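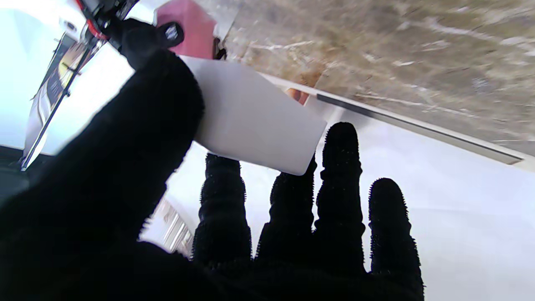
Ticket 118: Membership cards won't scan at the front desk
Opened by: Celeste Prata
Assigned to: Stavros Raptis
Status: Closed

Hi Stavros! Me again, sorry. The Prokari scanner at the front desk of the library has stopped reading our new cards. It beeps, the light goes green, and then the Vesen screen says "member not found" for people I have known for years. Old cards are fine, every one I've tried.

What I've done so far, so you don't have to ask: unplugged the scanner and plugged it back in, swapped the USB port, restarted the PC twice, and wiped the glass with the cloth that lives in the drawer. Then I typed a new card number in by hand and it found the member right away!! So the record is there. It's something between the scanner and the screen.

Update, 10:40 a.m.
You asked me to scan into a blank Notepad window instead of Vesen (clever). Old card gives me the full number. New card gives me the same number with a zero stuck on the front. I tried 10 new cards from the box and they all do it. Areti says the new batch was 1,000 cards and over 700 have already gone out in the mail, so please don't tell me we have to reprint them.

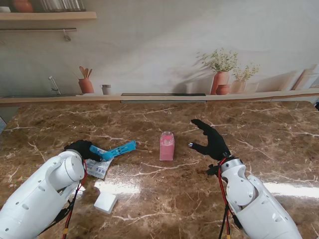

I did find the setup booklet for the scanner, by the way, in the folder with the old fax contract. There's a page of barcodes you scan to change the settings, and one is labeled "transmit leading zero: off." I haven't touched it! Last time I scanned something out of that booklet the whole thing switched to a French keyboard and Panagiotis had to come in on his lunch.

Update, 1:15 p.m.
OK, with you on the phone I scanned "enter setup," then the leading zero one, then "save and exit." Three beeps. Notepad now shows the right number for a new card, and Vesen pulls up the member. Old cards still work too, I went through the whole stack in my desk.

Update, 3:30 p.m.
Vasiliki has the same scanner upstairs in the children's room and hers was doing it too, she'd just been typing the numbers in all week and hadn't said anything. Same three barcodes, same fix. I've taped a copy of that page inside the cabinet door with the French one crossed out in red.

Still open on my side: the self-checkout machine is a different model and I can't find a booklet for it. New cards do work there, so I'm leaving it alone. You can close this one, thanks so much!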